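Home Organization for Small Spaces
Week 2 handout: The room that does two jobs
Instructor: Nélida Carrasco

Last Tuesday we got as far as the hallway closet and lost most of the evening to umbrellas. If you were absent, ask Hülya Karabulut for her notes. They are better than mine and contain fewer remarks about umbrellas.

This week: rooms with a desk at one end and a refrigerator at the other. Landlords call this a studio. I have also seen "flex suite," which adds 72 dollars a month and a hook.

1. Two jobs, one floor

Start with what the room has to do, on paper, before you move anything. Most of you will write "work" and "eat." Some of you will write "yoga." Cross out yoga and see whether you miss it.

Then draw the floor and mark the things that open: doors, drawers, the refrigerator. Each needs its own swing, plus space for the person doing the opening. I-seul Han's plan from last term had a handsome desk, a handsome chair and a refrigerator that opened 12 inches – enough for a yogurt, if you turned it sideways.

2. The desk

A desk near a kitchen becomes a counter. It takes about a day. Groceries land on it, then mail, then the bag the groceries came in. You can fight this with a tray (one tray, for things on their way somewhere else) and by clearing the surface before you cook. Abelardo Acuña recommends a second tray. We discussed this at length and I remain opposed.

Leave the space under the desk alone. Boxes stored there are really footrests, and bad ones.

3. The refrigerator

The top of a refrigerator is where cereal goes to be forgotten. If you must use it, pick light things you reach for weekly. Check the manual for the ventilation gap before you push the thing flush to the wall. And keep the walking line between it and the desk open. 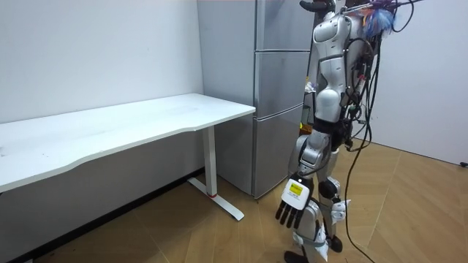
Measure that line at its narrowest point, at hip height as well as on the floor, and do it with the chair pulled out, the way it will be at four in the afternoon.

4. Floors and cords

Wood floors show everything, including the route you take for snacks. Run cords along the wall where you can and label both ends. A label on one end only is a riddle you have set yourself.

For next week

Bring your floor plan, in pencil. Florencia Garrido has the spare tape measures. There were 17 of them in February, and I would like to see that number again.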